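3.2 Collection of Contact Demonstrations

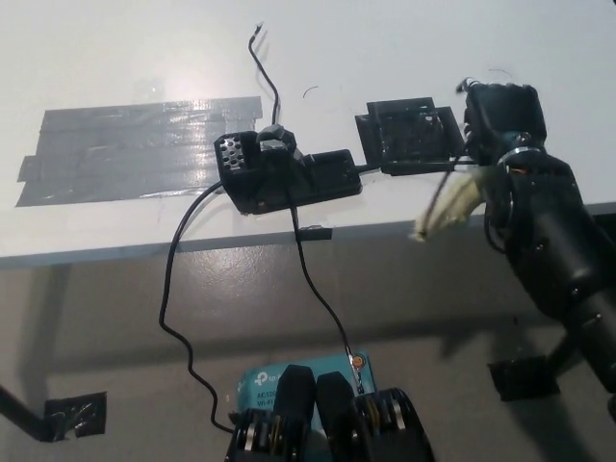 Figure 4. Workspace during collection, seen from the head camera. The printed device stands on the white tabletop, with the arm reaching in from the right.

Heike Böttcher, in comments on an earlier draft, objected that a head view alone would leave the final approach underdetermined, and asked that we report how often the point of contact was hidden by the hand. We agree with the concern and address it at the end of this section.

Demonstrations were gathered by teleoperation on the Hetov platform. In each episode the operator brings the hand from a free starting pose to the target fixture, makes contact, holds, and withdraws. The instruction given to the model is fixed for the whole task, so that variation in the data comes from the starting pose, the placement of the fixture, and the operator. Episodes were recorded by 3 operators. Each completed a practice block before recording began, and practice episodes were discarded.

The collection contains 2162 episodes. Of these, 600 were recorded with the fixture at a single nominal placement and were used to select the network size and the action horizon. The remaining episodes cover shifted and rotated placements, drawn before each block from a list generated in advance. Operators did not choose placements themselves. In a pilot run in March we had allowed them to do so, and the resulting placements clustered near the table edge, where reaching is easiest.

Surface appearance was not held constant. The gray duct tape on the tabletop (Figure 4, left) reflects the overhead lighting in streaks, and there is a bright glare spot on the white surface beyond it. We did not mask these regions or correct exposure. Policies trained on the nominal subset were sensitive to changes in lighting, and removing reflections from the training images would have hidden this weakness until deployment. Cables were likewise left in view. Two black cables hang from the device over the front edge of the table, and their shape was allowed to differ between episodes.

Head images, joint positions, and gripper commands were stored with a shared clock. Episodes were trimmed automatically at both ends using a threshold on joint velocity. An episode was rejected if the operator marked it as failed, if any stream had a gap, or if the hold phase was shorter than required. Rejected episodes are not included in the count above. They were kept separately in the Istberg archive and serve as negative examples for the success classifier in Section 5.

To measure occlusion, we drew over 700 episodes at random and labeled the frame of first contact by hand. An annotator recorded whether the contact point was visible, partly visible, or hidden. Labels were entered in Treltov and checked by a second annotator, with disagreements settled by discussion. Hidden cases were concentrated among placements rotated away from the head camera. Results by placement are given in Appendix B, together with an ablation in which the hidden cases are removed from training.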